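Learning to cook in somebody else's kitchen

September 2018

When I moved to Adolgate in February I rented a room in the house of Ditte Kvaran, and with the room came one shelf in the fridge and the use of the kitchen after seven in the evening. I had never cooked before. At home my mother cooked, and later, when I was a student, I ate in the canteen for nine years, first as a student and then as a person who worked beside a canteen.

My first dish was rice. I made it with too much water and ate it with a spoon, like soup. Ditte came in to fill the kettle, looked into the pot and said nothing, for which I am still grateful. The next evening there was a measuring cup on my shelf.

After this I began to write everything in a notebook. How long the onions take on the small ring (30 minutes if you want them brown and sweet, and every recipe I have read lies about this). Which lid belongs to which pot. That the oven is hotter at the back, so a cake must be turned once. My colleague Ettore Valentini read the notebook at lunch and corrected my spelling and also my opinions on garlic.

What I like most is the dough. I had always believed that bread was difficult and needed a special talent. But it is flour, water, salt, yeast and waiting, and waiting I can do. I put the dough straight on the worktop and push it with the heel of my hand until it stops sticking to me. I was shy of making a mess in a kitchen which is not mine, so in the beginning I kneaded inside a bowl, and that is a very uncomfortable way to knead.

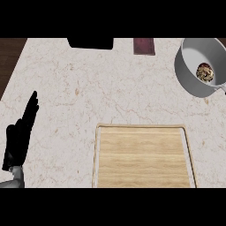 Pale marble with thin brown veins.

For a kitchen of my own I would like stone, I think, because it stays cool under the pastry. Bhupendra Bajpai, who has the room above mine, says that stone is cruel to cups and that I will be sorry. He has broken two cups this summer on ordinary wood, so I do not take his advice very seriously.

Last month we had a dinner for the whole house. I made flatbreads and a stew of lentils, Bhupendra made a pickle so strong that we opened the window, and Ditte brought out a fish she had been keeping in the freezer. I burned the first flatbread and ate it myself, standing up. The others were good. Ditte took three, and asked me to write the recipe in English for her sister.

I am now trying to learn soup, real soup this time. Mine is always too thin, or it tastes only of pepper. If you have a recipe with few ingredients, please leave it in the comments.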